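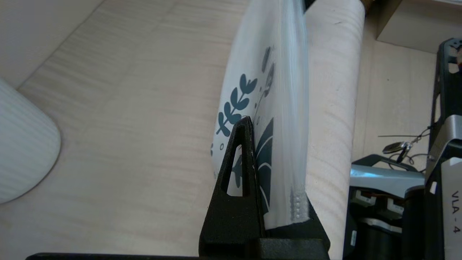

My employer packs dried herbs, loose tea and the sort of bath salts people give to aunts. For most of the firm's life the packing has been done by hand, at benches, by people who could hold a conversation about somebody's divorce while doing it. Since October part of it has been done by arms. I should say at the outset that I like the arms, or at least I have no quarrel with them personally. They are slow with bags. A clear bag printed with teal leaves is a perfectly simple thing to you or me, but film creases wherever it fancies, and a matte black finger shaped like a tall triangle has to press on it and hope. I have watched it go about this with the manner of a man trying to pick up a wet receipt in gloves.

The company that sold us the system is called Verbruggen, and its brochure promised that our people would be "released for higher-value tasks". I have been released for some months now. My higher-value task is standing next to the arm. When it gets hold of a bag properly I do nothing, and when it doesn't I press a button, straighten the bag and press the button again. I used to straighten bags all day without any button, so you could say I have gained a button.

I am being unfair. There are things I don't miss. My thumbs used to split every winter from the edges of the film, and they haven't this year. The 935 bags of the Stindamwood order, which came in every spring and had to go out in one shift, were a misery, and I would hand them over to any machine that asked. Xiuying Xia, who worked the bench opposite mine for longer than I have been married, had both wrists operated on and is still told by management that it was probably her knitting. She doesn't knit. If the arms had come ten years earlier she could still open a jar.

So the argument that all this is a tragedy for honest labour doesn't get very far with me. Honest labour hurt. What bothers me is smaller and harder to put in a letter to the union.

The first part of it is the talking. Two people at facing benches talk. One person beside an arm does not, or if she does she gets a look from the supervisor. We had 3 benches in a row and now there are two arms and a yellow line on the floor, and the yellow line is there so that I don't get my hair caught, and I approve of it, but it also happens to run exactly where the conversation used to be. I didn't know Xiuying's son had moved to Leeds until I read it on a card in the canteen.

The second part is who gets to know things. I could tell you from the sound of a bag whether the seal would hold. I could tell a batch from Zultis with my eyes shut, it had a sort of squeak. None of this was ever written down, and I was never paid for it either, though it saved a good many returns. Then two young men arrived with laptops and asked me to show them how I did it, slowly, again and again. They were polite. They brought biscuits. I showed them 198 times by their own tally, and at the end one of them thanked me for my "input", and the arm got a bit better, and my wages stayed exactly where they were.

I think that deserves more of an argument than it has had. When a firm buys a machine from Plastasmont to seal bags, it pays Plastasmont. When it gets the knowledge of how a bag behaves from a woman at a bench, it pays her the hourly rate and a custard cream. I have put this to our operations manager, who said it was an interesting perspective and wrote it on a pad. He has a lot of pads.

What I would ask for is fairly dull. Pay people a proper rate for teaching the things, over and above the shift. Put two of us on the pair of arms, near enough to talk, and stop pretending that standing in silence is supervision. Let whoever is minding the machine say how fast it goes, as we did when the machine was us. And if somebody's wrists went in the years before the arms turned up, settle with her, and leave the knitting out of it.

The manager tells me the next version will handle film much better and may not need anyone to straighten anything. I asked what I would be released for then. He said they were still looking at the higher-value side of it.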